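From: Loïc Royer
To: kitchen list
Subject: Re: Things on the white table

Marion Cowie wrote:
> Could somebody tell me what is still out on the white table?
> I need the big plate and the blue bowl for November, and
> I would like the fruit to stay together in one place.

Hello Marion,

Both are there. The plate is the large one between gray and mauve, and the blue bowl is close to it. Two views are below.

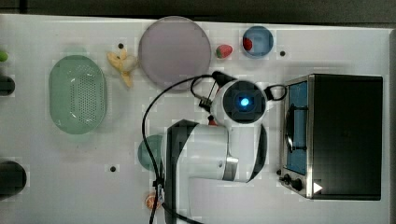
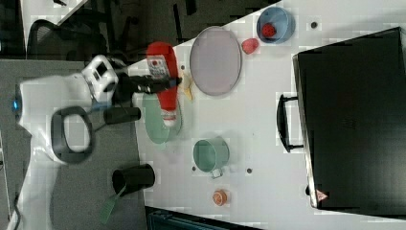
Ustgate Kitchen Things Team

The toaster oven is in the first one, on the right side of the table, and the green basket with the small holes is on the left. For the ketchup and the pale green mug, please look at the second.

I propose the basket for all the fruit – banana, strawberry and orange. Sheena Kerr has asked for the mug, so please do not pack it. The box for the plates is number 211, on the shelf next to the door.

Is the toaster oven also on your list? I did not find it there.

Best regards,
Loïc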